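Werkmont Height-Adjustable Table
Section 4: Levelling and first use

Revised September 2020

Before you start, check that the frame bolts from Section 3 are fully tightened. You will need the 5 mm hex key from the parts bag and a spirit level.

4.1 Levelling the feet

1. Move the table to its final place. Lift it with two people. Do not drag it, as the feet can bend.
2. Lay the spirit level along the long side of the top.
3. Turn the foot at the lower end anticlockwise until the bubble is central.
4. Repeat along the short side.
5. Press on each corner in turn. If one rocks, lower that foot by half a turn and check again.

Note: On carpet, check the level again after a week.

4.2 Setting the height

1. Loosen the locking knob on each leg.
2. Raise or lower the top to the mark you want. The lowest setting is 84 cm and the highest is 117 cm.
3. Set all four legs to the same mark and tighten the knobs by hand.

CAUTION: Keep fingers clear of the leg sleeves while the top is moving. Never change the height with anything standing on the table.

4.3 Care of the top

Wipe with a damp cloth and a little washing-up liquid, then dry. Do not use scouring powder, bleach or wax polish. Put a mat under hot pans. 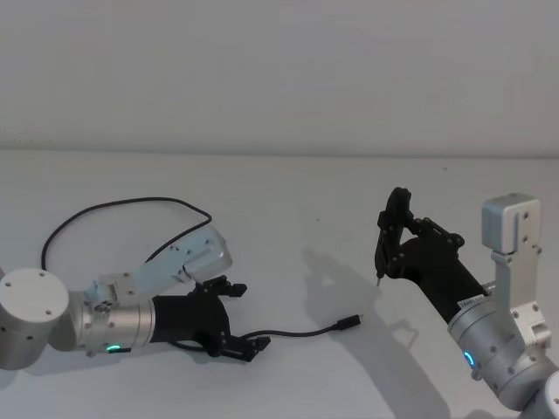

Can I fit the table against a wall?
Leave a gap of two fingers' width so that the rear knobs can be turned. If you want the table fixed to the wall, order bracket set 173 and follow the leaflet supplied with it.

4.4 Spare parts

Replacement feet and knobs are sold in pairs. Give the number on the label under the top when you order.

Next: Section 5, Fitting the drawer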